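Reports > Site visits > Etelham

Reading time: 3 min

A morning at the Etelham handling rooms

I went to Etelham in March with Remo Grasso from our safety office. We are writing our own rules for two-handed robots that work in ordinary rooms, and Etelham has had rules in place longer than we have. Estela Mansilla runs the site and met us at the front desk at nine.

Before going in we signed a single sheet. It lists where visitors can stand, who can stop a machine, and what to do if one stops by itself. The answer to the last one is to do nothing and call the operator. Estela said visitors used to reach in to help, usually to pick up something that had been dropped, and the sheet was rewritten after that.

The rooms are kept close to how an office or a home would be. Etelham does not fence its machines in for this work. It uses a speed limit, a force limit and a line on the room plan that people do not cross while the hands are live. Each room has a named operator for the whole shift. If that person leaves, even to take a call, the hands are parked and the log is closed.

Samuele Cattaneo keeps the force settings. Every object goes on a list before a hand touches it, with a grip limit and a note on where it may be held. The list is at 2189 entries now, and he reads through the new ones each week.
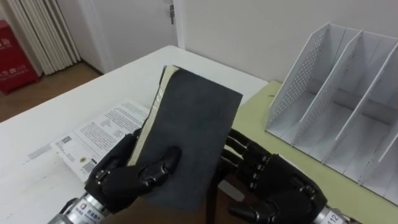

Grip rules for books and paper take up four pages of the Etelham handbook, more than glassware. Samuele said paper goods get damaged slowly and the damage is easy to miss. A cover bends a little each time, and after 1000 cycles the spine is gone. For a book held upright, one hand has to have the thumb on the front cover with the fingers behind, and the second hand comes in at the far side. Loose sheets are treated as separate objects. A leaflet lying open beside the book, like the one with the barcode on the white table, has its own entry and its own limit, and it stays where it is until its turn.

Remo asked about labels. Each hand has its own service record, and the record goes with the hand when it is moved to another arm. Hands are inspected every 2000 cycles or after any hard contact, whichever is first. We saw two of the inspection forms. They are short, one side of a page, with a box for finger joints, a box for the wrist and a space for remarks. One had the remark "index slow to open, see last month."

Fire routes were the part we had thought about least. The rule at Etelham is that no table, cart or cable may stand in front of a door or a fire cabinet, including during setup. Annunziata Pellegrini walks the rooms before the first run and again after lunch. She has the right to cancel a session and has done it twice this year, both times for a cable.

We had questions about the room line. It is on the plan and in the training, but a new person could miss it. Estela agreed it was weak and said they are testing floor tape.

Remo and I will take three things into our draft: the object list, the service record per hand, and the rule that the operator's absence ends the run. We have asked for a copy of the paper section and Estela is sending it once the next revision is signed.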